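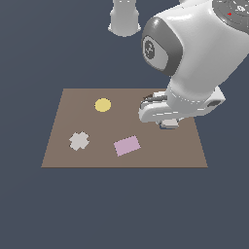

Does a robot that sorts small parts leave the operator with less to do? The operator handles fewer parts by hand, but spends more of the shift on preparing, watching and correcting, and these duties are seldom written into the job.

4. Effects on the work of the sorting bench

4.1 Setting

The study was carried out at the Tiststead works of Medard, a maker of flat gaskets and spacers. Before the change, each shift had two operators at the final sorting bench. They picked mixed pieces from a tray, turned them face up and placed them by type in stacks for packing. The pieces are light and the movement is short, but it is repeated throughout the shift, and soreness of the wrist was the most common complaint recorded by the site. The company chose to move the picking to a single robot arm and to keep one operator at the bench. The second operator was moved to packing on the same grade of pay.

The arm is driven by Rerkel, a planning program which chooses the next piece and the path towards it. Proposed changes to the task are first tried in a simulated bench, built in the tool Joo, and are released to the floor only after an operator has looked through the trial and signed it off. It is this signing off which forms the main new duty, and it is treated separately in section 4.3.

4.2 Division of tasks

Work was recorded by the observer in blocks of two minutes over 100 hours of production, half before the change and half after it. Each block was given one label: handling, preparing, watching, correcting or other. Where two kinds of work fell within a block, the longer was entered. Operators were told what was being recorded and could ask for a block to be struck out. Two such requests were made, both during rest breaks which had been entered as watching.

Handling was the largest class before the change and the second smallest after it. Watching rose most. The operators did not describe watching as rest. In interviews they said that they could not leave the bench or talk freely while the arm was moving, and that the work was lighter on the hands but harder to break off. Older staff valued the first point more, and staff on nights the second.
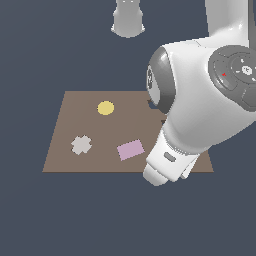
Operators judged a trial chiefly by how the arm approached a piece, and paid little attention to the final grip. This differed from the view of the engineers, whose acceptance rule was based on the grip alone. Low passes near the border of the work surface were a frequent cause of questions, and a posture such as the one in the trial view, with the gripper tip down by the near edge and the pink rectangle above and to the left of it, would be stopped and discussed before any sign-off was given. The operators' reason was practical: on the real bench the near edge is where they stand and where their hands rest. The engineers had not included this in the task description, as the simulated bench has no person in it. A keep-clear strip was later added along that side.

4.3 Signing off trials

During the study period 974 trials were put forward for review. Most were passed at the first viewing. Those sent back fell into two groups, namely trials in which the arm came too close to a neighbouring piece, and trials in which the path was safe but looked wrong to the operator. The second group was at first treated by the engineers as a matter of taste. Facundo Leiva, who led the work on the planner, later went through these cases again and found that several contained a slow turn of the wrist that would have held up the line.
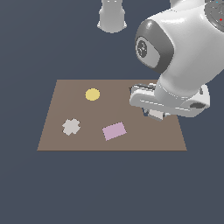

Figure 2. Simulated sorting task with disc, cross and rectangle; gripper over the right-hand part of the work surface.

Reviewing was placed at the start of the shift, when the line is being warmed up. It took roughly a quarter of an hour. Operators received half a day of training in the use of the viewer, and none in how the planner reaches its choices. Several asked for the latter. They reported that they could tell when a path was poor but had no words for the fault which the engineers would accept, and that a returned trial often came back with the same movement at a lower speed.

Review work also altered standing within the team. Operators who had been the quickest sorters by hand were not always those whose comments led to a change in the program. Supervisors began to allot reviewing to the same people, which gave these operators closer contact with the engineers and left the others with watching and correcting only. By December a rota had been brought in at the request of the night shift. Whether the rota affects the share of trials sent back cannot be judged from the present data, as the observer left the site shortly after it began.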